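Desktop Teardown for Parts Recovery: Tool Holder and Bench Layout
Student project report, Hardware Reuse course, Grilloldale

1. Background

The Narkura project deals with office desktops that have been retired but still contain usable parts. Our group was given the bench: where the case goes, where the tools go, and in what order parts come out. Software and data wiping were covered by the Prirnden group and are left out of this report.

Holder plate and opened tower on the slatted aluminum surface:

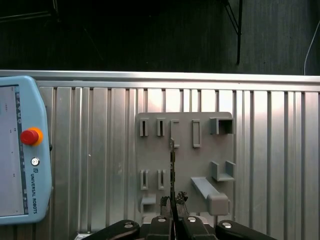
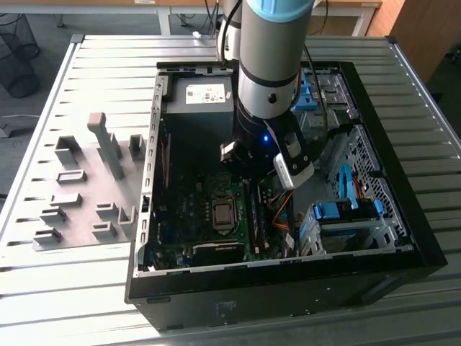
Why is the case laid on its side instead of standing up?
With the case flat, the board faces up, and a card or memory module can be pulled straight out without the case tipping. Screws that come free stay on the board and can be picked up.

2. Holder plate

The plate is gray, with raised fixtures for the tools. Narrow slots take thin tools, and the wider brackets take anything with a thick handle. The first version had slots of a single width. Thin drivers leaned in them and had to be straightened by hand before use. The second version, drawn in Enache, has separate widths and solved most of this. One wide bracket is still too shallow and should be redrawn.

3. Removal order

The order we settled on is:
Side panel
Data and power cables
Expansion card
Memory
Power supply
Processor and board

Memory was originally last. We moved it forward after the power supply cables were found to catch on the module latches. The processor stays in its socket until the board is on an antistatic mat – two socket covers were lost in May before we made this a rule.

4. Results

We logged 216 part removals in total. Of these, 101 were done with the first plate and the rest with the second. Eight removals ended with a damaged part, mostly broken latches on cable connectors. Damage was not spread evenly. Cases with cables tied down at the factory gave the most trouble, and cutting the ties first would be worth testing.

The log sheet did not record tool changes until late in the work, so the two plates cannot be compared on that point.

5. Remaining work

Redraw the shallow bracket. Add a tray for screws – they currently go in a paper cup. Repeat the removals with small form factor cases, which were not included.

Comments (3)

benchrat1108
What did you do about drive cages that are riveted in? Ours had to stay in the case.

tmk
We cut the ties first and it helped. Use flush cutters, the big ones nick the insulation.

oldsocket
Is the drawing for the second plate available anywhere?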